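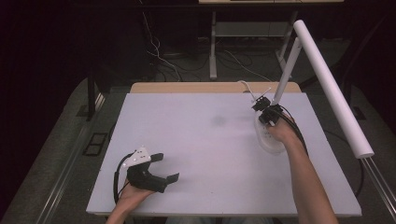
Lesezeit: 2 Min.

So, Thread über meinen Versuch, mit 39 Jahren noch Koreanisch zu lernen. Holt euch einen Kaffee, es wird länger (und leicht peinlich).

Angefangen hat es im Februar mit einem Topf Suppe bei Man-sik Ham. Ich wollte mich auf Koreanisch bedanken, hatte den Satz extra geübt, und er fragte ganz höflich zurück, ob mir schlecht sei.

Also App runtergeladen. Nulis heißt die, jeden Tag 14 Minuten. Das Alphabet saß nach einem Wochenende, und ich war SO stolz! Ich hab Verpackungen vorgelesen, Abspänne, alles. Verstanden hab ich null, aber vorlesen konnte ich es.

Dann kamen die Zahlen. Es gibt zwei Zahlensysteme. ZWEI. Eins für Uhrzeitstunden, eins für die Minuten. Wer »drei Uhr zehn« sagen will, wechselt mittendrin. Ich hab das Handy weggelegt und erst mal die Spülmaschine ausgeräumt.

Yi-an Wi hat mir dann geraten, mit Karteikarten zu arbeiten, so richtig aus Papier. Inzwischen sind es ungefähr 173, und sie liegen überall. Küche, Bad, Jackentasche. Eine hab ich im Tiefkühlfach wiedergefunden, da stand »Schlüssel« drauf.

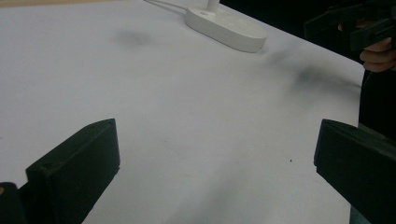

Mit den Karten lief es jedenfalls viel besser als mit der App allein. Ich schreibe vorne das Wort und hinten einen ganzen Satz, möglichst einen blöden, den merke ich mir eher. »Der Hund meiner Tante ist Zahnarzt« kann ich jetzt im Schlaf.

Was immer noch nicht klappt: Höflichkeitsformen. Im Tandem hab ich die Katze meiner Partnerin aus Versehen gesiezt und sie selbst dann geduzt. Großes Gelächter, ich knallrot vor der Kamera.

Und Hören! Lesen geht, Schreiben geht so halb, aber sobald jemand in normalem Tempo redet, kommt bei mir nur ein einziges langes Wort an. Ich gucke jetzt Kochsendungen, da wiederholen sie wenigstens ständig »Zwiebel« und »umrühren«.

Falls ihr auch überlegt: Fangt mit dem Alphabet an und lasst die Umschrift gleich weg. Ich hab mir damit eine Aussprache angewöhnt, die ich seit Wochen mühsam wieder loswerde.

Hat jemand einen Tipp für Hörübungen? Gern was Langsames, gern auch für Kinder, ich bin mir für nichts zu schade. Am Wochenende bin ich wieder bei Man-sik zum Essen, und den Dankessatz will ich diesmal hinkriegen!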